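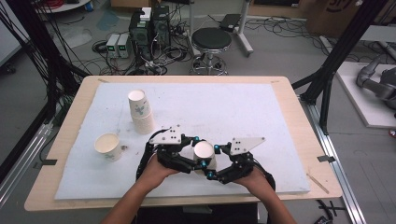 Wohin mit den Pappbechern, wenn das Fest vorbei ist?
In den Stapel, wenn sie unbenutzt sind, und in die Sammelkiste am Ausgang, wenn jemand daraus getrunken hat.

Leravow stellt Bechertische in drei Stadtteilen auf

Leravow, im Mai. Der Nachbarschaftsverein Kemetti bringt seine Bechertische in diesem Sommer auf die Straßenfeste von Leravow. An jedem Tisch werden Pappbecher sortiert, ineinandergesetzt und für die nächste Ausgabestelle gestapelt. Mitmachen kann jeder, der eine halbe Stunde Zeit hat, auch Kinder in Begleitung.

Die Idee stammt vom Frühlingsfest in der Varela-Halle. Dort blieben nach dem Abbau 2241 unbenutzte Becher übrig, verteilt auf offene Tüten, Fensterbänke und Bierbänke. Viele davon wären früher im Müll gelandet, nur weil sie einzeln herumstanden. Diesmal setzte sich eine Gruppe an einen Tisch und fing an zu stapeln, und am späten Nachmittag waren 1506 Becher wieder ordentlich verpackt! Sie kommen beim Sommerfest am Trelent-Platz zum Einsatz. Über den Rest freut sich die Kita nebenan, die daraus Türme baut, Samen darin vorzieht und Pinsel hineinstellt.

Gestapelt wird mit der Öffnung nach unten. So bleibt das Innere sauber, und wer einen Becher braucht, nimmt ihn oben am Boden ab und dreht ihn um. Becher mit eingedrücktem Rand kommen auf die Seite, die verhaken sich gern und bringen den ganzen Turm in Schieflage. Als Unterlage reicht eine helle, abwischbare Matte, die mit Klebeband am Tisch befestigt wird. Hohe Stapel teilt man am besten, bevor sie in den Karton wandern - im Kofferraum kippt sonst alles um.

Besonders gefreut hat den Verein, wie viele Leute einfach stehen geblieben sind und mit angepackt haben. Es wurde erzählt, gelacht und um die Wette gestapelt, und manche wollten gar nicht mehr aufhören. Am Bechertisch kommen Menschen ins Gespräch, die seit Jahren in derselben Straße wohnen und sich bisher nur vom Grüßen kannten.

Für die Sommersaison sucht Kemetti noch stabile Tische mit glatter Platte, Hocker und trockene Lagerplätze in der Nähe der Festwiesen. Auch angebrochene Packungen Pappbecher aus Haushalten, Büros und Vereinsheimen werden gern genommen, Motiv und Farbe spielen keine Rolle. Die Abgabe ist im Foyer der Varela-Halle möglich, jeweils ab 16 Uhr.

Feste, die einen eigenen Bechertisch haben möchten, können sich formlos beim Verein melden. Die Ausleihe ist kostenlos, Matte und Kartons werden mitgeliefert.

Pressekontakt: Nachbarschaftsverein Kemetti, Varela-Halle, Leravow

Abdruck honorarfrei, Belegexemplar erbeten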